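Afroza Roy on Badum, bad weather and writing the killer last

April 21, 2019

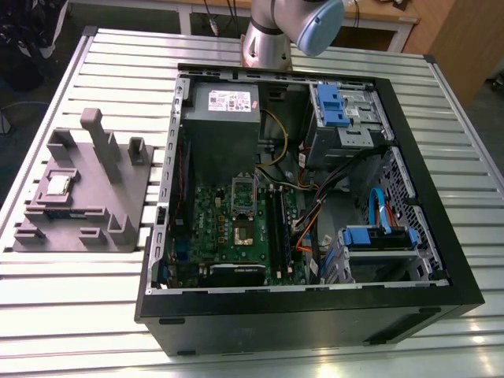
Caught Afroza Roy between a panel and a train, so this is short. Her third crime novel, Clarevness, came out in November and she's been on the road more or less since. Tea, no lunch. "Talk fast," she says, "I do."

The book is set in Badum, a fishing town she made up from bits of other ones. A harbor pilot goes missing, his sister comes home to look for him. Not a detective in sight until page 100. Why so late?

"Because the police would be late! It's two hours by road. I wanted the family to have made a mess of everything by then."

She didn't know who did it until the second draft. Wrote 3 endings, threw out the lot. "My editor, Jamila Miah, rang me and said the wrong person was lying. She was right. I sulked for a week and then changed one chapter and it all moved."

On festivals she is warmer than I expected. Likes the readers, likes the signing tables, less keen on panels with 5 authors and one working mic. "You get four minutes each and somebody takes nine."

Reading at the moment: old paperbacks, mostly courtroom stuff, whatever the hotel has. She won't read other sea-town mysteries while she's drafting. "I'd steal the weather."

And the next one? Inland this time, she says, a sugar mill and two brothers who dont speak. Working title is Brorkitz, which her publisher hates. She has the first chapter and most of teh last. Then she was looking for her coat, and I was holding her bag, and the cab was outside.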